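릴홀름 통신 2021. 4. 20.
살림과 수선 꼭지

흰색을 고르는 일에 대하여

지난 호에 '올봄에는 작은방을 칠할 생각'이라고 썼더니 독자 메일이 22통 왔다. 이 지면을 맡은 뒤로 이렇게 많이 받아 본 적이 없다. 대부분은 격려였고, 몇 통은 말리는 내용이었으며, 한 통은 작년 12월 호의 감자 수프 조리법에 소금이 빠졌다는 항의였다. 소금은 정말 빠져 있었다. 넣어 드시기 바란다.

처음에는 간단한 일로 보였다. 흰색으로 칠하면 되니까. 그래서 동네 페인트 가게 펠코넨에 가서 흰색을 달라고 했다. 점원은 나를 잠시 바라보더니 색상표를 한 권 꺼냈다. 한 장이 아니라 한 권이었다. 흰색만 모은 책이 47쪽이었고, 이름은 '아침 우유'에서 시작해 '먼 등대'를 지나 '기다리는 종이'로 끝났다. 기다리는 종이가 무엇을 기다리는지는 적혀 있지 않았다. 점원에게 물었더니 그건 본사에서 정하는 거라고 했다.

나는 살면서 흰색에 대해 깊이 생각해 본 적이 없다. 어릴 적 우리 집 벽은 그냥 벽색이었다. 누렇게 되면 그 앞에 달력을 걸었고, 달력으로 안 되면 장롱을 옮겼다. 그 시절 기준으로는 아주 훌륭한 인테리어였다고 지금도 생각한다.

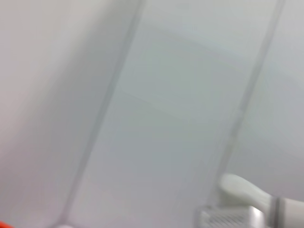 색상표를 집에 가져온 첫날 저녁에는 식탁에 앉아 '아침 우유'와 '저녁 우유'를 비교했다. 둘의 차이를 찾는 데 차 두 잔이 들었고, 찾았다고 생각한 순간 남편이 형광등을 켜는 바람에 도로 원점이 되었다. 흰색이라고 부르는 것들은 대개 다른 색을 조금씩 숨기고 있다. 위 사진의 밝은 면만 해도 가운데는 초록기가 살짝 도는 듯하고 왼쪽 위로 갈수록 분홍기가 비치는데, 누가 물으면 우리는 다 같이 '흰색이요' 하고 대답할 것이다. 남편은 이 이야기를 듣더니 분홍기는 모르겠고 배가 고프다고 했다. 결혼 생활에는 이런 식의 감정 평가가 필요할 때가 있다.

둘째 날에는 견본 페인트를 샀다. 손바닥만 한 통에 든 것인데 값은 손바닥만 하지 않다. 벽에 네모나게 칠해 놓고 아침, 점심, 저녁으로 들여다보라는 것이 점원의 조언이었다. 시키는 대로 했다. 아침에는 '먼 등대'가 좋았고, 점심에는 '먼 등대'가 치과 같았고, 저녁에는 어느 네모가 '먼 등대'였는지 알 수 없었다. 연필로 이름을 적어 두라는 조언도 있었는데 그건 셋째 날에 기억났다.

이쯤에서 울라 바케 씨에게 전화를 걸었다. 오래 읽어 온 독자라면 창틀 퍼티 연재를 쓴 그분을 기억하실 것이다. 평생 남의 집 벽을 칠해 온 사람답게 대답이 짧았다. "방이 북향이에요?" 북향이라고 했다. "그럼 노란기 있는 걸로 해요." 노란기 있는 흰색이 14가지라고 했더니 한숨 소리가 들렸다. 그중에 제일 싼 걸로 하라고 했다. 이어서 벽은 닦았느냐, 못 구멍은 메웠느냐, 테이프는 샀느냐고 물었는데, 나는 세 번 모두 다른 이야기를 꺼냈다.

그래서 순서를 적어 둔다. 나처럼 색부터 고르는 분이 계실까 봐서다. 먼저 벽의 먼지를 턴다. 기름때가 있으면 묽게 탄 세제로 닦고 맑은 물로 한 번 더 닦는다. 못 구멍은 메움제로 채우고 하루를 둔 뒤에 고운 사포로 민다. 콘센트 덮개는 떼어서 나사와 함께 봉지에 담는다. 나사를 주머니에 넣으면 안 된다. 주머니에 넣은 나사는 세탁기에서 나온다. 가구는 방 한가운데로 모으고 덮개를 씌운다. 여기까지 마치고 나면 색은 아무래도 좋다는 마음이 되는데, 바케 씨 말로는 그때 고르는 색이 제일 낫다고 한다.

붓과 롤러는 얄라흐 상가 공구점에서 빌릴 수 있다. 사다리도 빌려주지만 보증금을 따로 받는다. 왜 사다리만 받느냐고 물었더니 롤러는 없어져도 사람이 다시 오는데 사다리는 그렇지 않다는 답을 들었다. 펠코넨에서는 이달 말까지 통신 독자에게 견본통을 하나 더 얹어 준다. 회원 번호를 대면 된다. 참고로 내 번호 3683은 이미 썼으니 대지 마시기 바란다. 시도한 분이 계셨다고 들었다.

작은방은 지난주에 다 칠했다. 색은 결국 '아침 우유'로 했다. 시어머니가 오셔서 방을 둘러보시고는 칠은 언제 하느냐고 물으셨다. 남편은 눈이 편하다고 했는데, 그가 서 있던 곳은 복도였다.

다음 호에는 키카도라 벼룩시장에서 산 의자의 다리 길이를 맞추는 이야기를 쓴다. 현재 네 다리의 길이가 모두 다르고, 제일 긴 쪽을 자르기 시작하면 어디서 멈춰야 하는지 아시는 분은 마감 전에 연락 주시면 고맙겠다. 소금에 관한 메일은 이제 그만 보내셔도 된다.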